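Workshop notebook, Thursday, February

Varnish day. I have been looking forward to this since the rye stove went in, and I'm writing it up while my hands still smell of turpentine.

Where things stand: we are trying to get a linseed and pine resin varnish that dries hard enough for window frames, keeps a warm color, and can be made again by somebody other than me. The old Halonen recipe (the one in pencil on the back of the seed catalog) gives a gorgeous amber film but it stays tacky for ages. Elżbieta's version with less resin dries nicely and then chalks on the south wall. So the truth is somewhere between them, and I think we are getting close!

Batch one, started 8 in the morning. Cold-pressed oil from Grateo, washed with salt water and sand over the winter and poured off twice. It really is lovely stuff after washing, much paler than the jar we kept back for comparison. Weighed out 2000 grams, warmed it slowly in the wide pot on the outdoor burner, lid within reach, extinguisher and fire blanket on the left. Held it for a good while before adding anything. Jucélia kept the log and read me the thermometer, and I did nothing but stir, and that division of labor works so much better than me trying to do both.

Resin went in crushed, a spoon at a time. Last month I tipped it in by the cupful and got a lump like toffee on the bottom that never let go. This time it melted in as fast as I could add it. Foam came up once, we took the pot off, it sank back, we carried on. Color went from straw to something like weak tea.

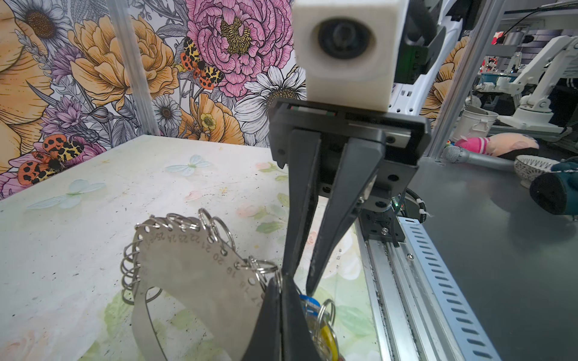
String test on the glass plate: a drop cooled and pulled between finger and thumb gave a thread as long as my hand before it snapped. Very happy with that. Halonen's note says "a thread to the elbow", but Aarne reckons that is for floor varnish, where you want more body and don't mind brushing it out hot. For window frames I would stop where we stopped.

Thinned with turpentine once the pot was cool enough to hold, well away from the burner, then strained through old nylon stocking into the brown bottles. Lost more in the stocking than I'd like. Must try the paper cones Marjatta swears by, warm the varnish a touch in a water bath and let it run through overnight.

Batch two, after coffee. Same oil, same weight, resin down to 80 percent of batch one. I half expected no difference you could see on the day, but the brush knows straight away. It levels faster and drags less at the end of the stroke. On pine it sinks in at the first coat and you hardly see it, on birch it sits up and glows. I could have gone on brushing out sample boards all afternoon (and more or less did).

Boards: pine, birch and one oak offcut for each batch, sanded, dusted, wiped with a rag. First coat thin, worked out hard with the half-worn oval brush. The new brush from Golari sheds, so it goes back to being a dust brush until it calms down. Batch letter and coat number are penciled on the back of each board. Please don't put tape on them. The tape lifts the edge of the film when it comes off and then we argue about adhesion for a week.

Eetu brought up driers again. I'm not against a little in the winter batches, and he is right that a customer with bare frames in October can't wait for the sun. But I would love to see how far plain sun-thickened oil gets us first. We have the shallow trays, we have the south shelf, and come spring we could set out a tray under glass and stir it every morning. If that shaves a couple of days off the drying time without any drier at all, what a thing that would be!

Small notes before I forget them:

Rags go in the water bucket outside, lid on, every time. Linseed rags heat up by themselves in a heap. I found one on the bench after lunch, and it was mine, so I'm telling myself first.

The kitchen scale reads a bit heavy when the burner wind shield throws heat on it. Weigh inside.

Keep the sludge from the oil washing. Aarne wants it for putty with whiting, and his last putty went on like butter.

The Tarilo manor people asked whether the film can be recoated without sanding. My guess is yes inside the first season, with just a wash and a wipe, but I want a weathered board in my hand before I answer them.

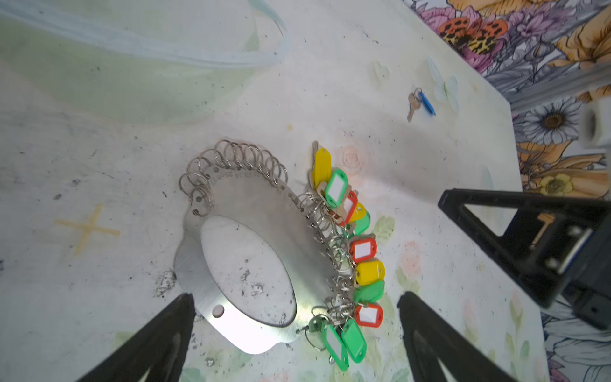
For next time

Touch-test all boards in the morning, again in the evening, then daily. Fingertip in the lower left corner only, so the rest of the film stays clean.

Second coat when the pine passes. Don't wait for the oak, it's always last and it makes us all impatient.

Batch three with the middle resin amount, if Grateo still has oil from the same pressing. Jucélia is calling them. If it has to be new oil, it needs washing first and we lose three weeks, but I'd take the wait over muddling two pressings in one test.

Outdoor rack: one set of boards facing south, one facing north, one under the eaves. Elżbieta has offered her barn wall, and there's no better weather for ruining varnish than she gets on that side of the lake. I can't wait to see what comes through.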